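**Ticket:** Gate code not accepted at Medina Landing (kayak and small craft launch)
**Opened by:** Muthoni Khaemba, member services, Emau Paddling Association
**Assigned to:** Elba Acuña, access systems
**Status:** Resolved, with one item left open
**Priority:** High

**Reported problem**

Members holding a current season permit are unable to open the vehicle gate at Medina Landing before sunrise. The keypad accepts the four-digit code, shows a green light, and then returns to red without releasing the arm. The first report was received at 5:10 a.m. on Thursday. Further reports followed through the morning, all from members arriving before the park office opened.

The pedestrian gate is not affected. Members on foot were able to reach the water, but boats on trailers and roof racks could not be brought to the ramp. Several vehicles were left on the shoulder of the county road, where parking is prohibited.

**Initial response (M. Khaemba)**

Members who called were asked to confirm the code printed on their permit letter and to wait 90 seconds between attempts, as the keypad locks after repeated entries. This did not resolve the problem for any caller. A notice was placed on the association's website directing members to Wukasa Cove until further word. Please note that Wukasa Cove has no trailer ramp and is suitable for hand-carried boats only. 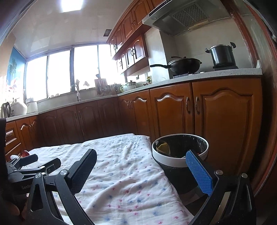
The permit list was then compared with the list held by the gate controller. The association's list contains 400 active permits. The controller showed the same total, and the codes of the members who had called were present and marked valid. The permit records were therefore ruled out as the cause.

**Site visit (E. Acuña)**

1. Tested the keypad with the staff code. The arm opened normally.
2. Tested with a member code at 10:30 a.m. The arm opened normally.
3. Set the controller clock back to 5:00 a.m. and repeated the test with the same member code. Green light, then red. Arm did not move. Fault reproduced.
4. Restored the clock and reviewed the access schedule. Member codes were limited to the hours of 8:00 a.m. to 6:00 p.m.
5. Inspected the arm motor and wiring. No damage found. There was standing water in the lower conduit box, left from the recent high tides - this was drained and the cover resealed.

**Cause**

The controller was restarted after the flood closure and loaded its stored winter schedule. The spring schedule, which allows permit holders to enter from 4:00 a.m., had been entered in Uncombe, the scheduling program used by the office, but had not been sent to the gate. The green light confirms only that a code is valid. It does not confirm that the code may be used at that hour.

**Action taken**

- Spring schedule sent to the Medina Landing controller and confirmed on its display.
- Member code tested again with the clock set to 4:00 a.m. and to 5:00 a.m. Arm opened both times.
- Clock returned to the correct time.
- Website notice removed and a message sent to all permit holders.

**Follow-up**

*E. Acuña:* The winter schedule remains stored in the controller and will load again after any loss of power lasting more than 40 minutes. I have asked the supplier whether the stored copy can be replaced on site. Until there is an answer, the schedule must be sent again after each outage or tide closure. Instructions are posted inside the office cabinet door.

*M. Khaemba:* Two members have asked whether citations issued on the county road will be withdrawn. The association has no authority over county parking enforcement. On request, we will provide a letter stating that the gate was out of service to permit holders that morning. Requests should include the permit number and a copy of the citation.

**Open item:** Supplier reply on the stored schedule. This ticket will remain linked to the gate maintenance record until the reply is received.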